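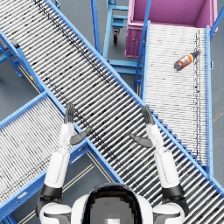 Does a higher success rate in simulation mean the policy has learned to sort?
Only in part, and our numbers leave room for a duller explanation.

4.3 What the headline rate hides

The sorting policy released with the Pralletti benchmark was trained and scored entirely in simulation. We reran it without changes on the conveyor-junction task, using the default robot and the default layout, for 2,000 episodes. It completed 1,554 of them under the benchmark's own rule. That matches what users of the benchmark tend to report, and we have no quarrel with the count. Our doubt is about the rule.

An episode counts as complete when the product leaves the junction on the correct side before time runs out. The rule doesn't ask whether the robot touched the product. In a task built from sloped conveyors, this matters a good deal. A bottle that starts at a lucky angle may roll where it is wanted, and the policy is paid for it all the same.

Figure 3. Simulated junction task, single-product condition. A bottle lies on its side on the right-hand roller conveyor, and both of the robot's hands are open and empty.

To see how much this could matter, we added a control that should have been in the original study: the same robot with its arms locked in the starting pose. Garnet Carrier wrote the control and Ju-won Maeng scored it separately from the contact logs. The locked robot completed fewer episodes than the trained policy, as one would hope, but it completed far too many for comfort. On 4 of the 9 starting layouts we could not tell the two apart. On those layouts, we don't think the word "sorting" is earned.

We then changed the rule so that an episode counts only if a hand touches the product and the product's path changes after that touch. This is stricter, and it is also not perfect. A clumsy bump passes. So does a touch that sends the bottle the right way by accident. We tried asking for a stable grasp as well and dropped the idea, as the Hanrahan contact model lets light objects stick to the fingers in ways we don't believe. A bottle held by one fingertip was scored as a firm grip more than once.

The rollers are another weak point. Each one is a separate body in the simulator, and a narrow object such as a bottle neck can catch in the gap between two of them. Small changes to the time step free it or trap it. We saw the ranking of two training checkpoints flip when the step was halved and nothing else was touched. Any claim that one checkpoint beats another by a few points should be read with that in mind, including the claims in our own earlier report from the Colham setup.

Supporters of the benchmark could answer that all methods face the same flaws, so that comparisons remain fair. We find this weak. A policy that learns to keep its hands out of the way will do well on the sloped layouts, and a policy that tries to grasp will be punished for trying. The flaws favor one kind of behavior over another.

None of this shows that the policy would fail on real equipment. We haven't run it on any. The Plesau layouts, which use level conveyors only, remove the rolling problem but bring in others, and we take those up in Section 4.4.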